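Skurmont Automation Desk
The Skurmont review of the Pedima tabletop arm kit is under way. We will post our notes in this thread as the evaluation proceeds. (1/7)

The kit is offered by Drarimov at $198 for the base package. The gripper is sold with it. A work surface is not, and buyers should plan for a sturdy table with clear space on every side. (2/7)

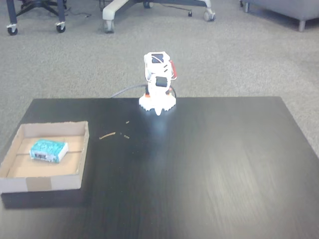
Lakshmi Suvarna
The Pedima folds into a compact upright column on its round base. For a classroom or a small office, this matters: the arm can remain on a shared table between sessions. Our task uses a small barcoded box and a shallow cardboard tray. (3/7)

Setup followed the printed guide. The guide is clear on assembly and thin on calibration – page 10 refers the reader to an online supplement that we had to request from Drarimov. The supplement arrived the same afternoon. (4/7)

Cable routing deserves attention before first use. We advise leading the cable away behind the base and checking it again whenever the arm is moved to a new position. (5/7)
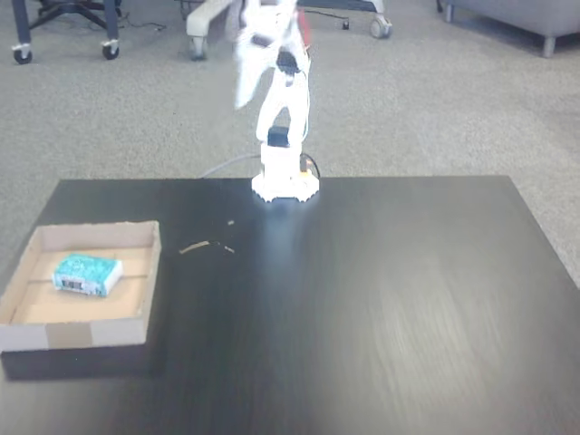
Yimyam, July
The arm during a movement, with the tray and box on the table beside it. Reviewers are recording each attempt in a shared log, now at entry 1741. Figures on repeatability will be released with the full report and should not be inferred from these posts. (6/7)

Krishnamoorthy Rao will review the service plan separately. Drarimov offers 2 years of replacement parts under that plan – shipping terms differ by region, and institutions should request them in writing before placing an order. Questions on the method may be sent to the Automation Desk. (7/7)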